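Old phones deserve a longer working life

Nadja Haslinger

My phone is five years old. The battery lasts until the evening, the screen has one scratch, and every call I make goes through. In January it stopped getting security updates, and the maker's advice was to buy a new one.

I think this is a poor way to run things. A phone is a small computer, and most of us do the same few jobs on it: messages, maps, a bank app, a camera. Those jobs have not become much harder. What has changed is the software around them, and the decision about when it ends is made by the company that wants to sell the next model.

Dullcombe, which sells a phone in my price range, promises updates for six years. Tivance does not give a figure on the box at all. I asked in a shop on a Wednesday and the assistant had to look it up, then could not find it. A fridge carries an energy label. A phone should carry a date, printed where the buyer can read it before paying.

The usual reply is that old hardware is expensive to support. Some of it is. Chip suppliers stop writing drivers, and testing takes staff. But small groups working in their spare time keep the Hirose 15 running on current software, without access to the maker's own code. If they can manage that, the maker can manage a security patch. 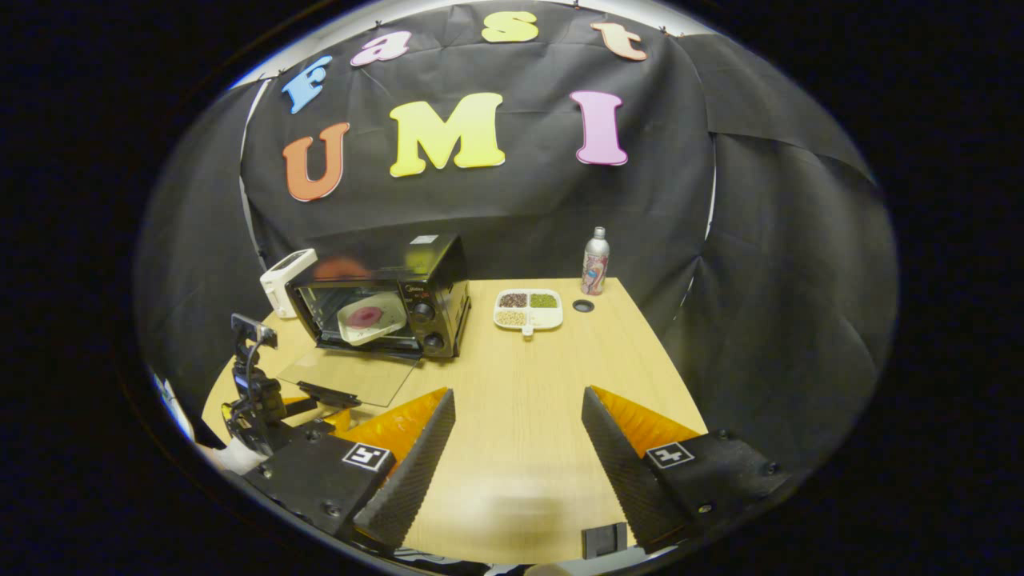
Foam letters on a black backdrop, with a toaster oven on the table.

When support does end, owners should be allowed to unlock the phone and install something else. Staltwood used to permit this and then withdrew it, with a notice 19 lines long that gave no clear reason. I would make unlocking a legal right from the day the last update goes out.

I have not replaced mine yet. I have taken the bank app off it and kept the rest.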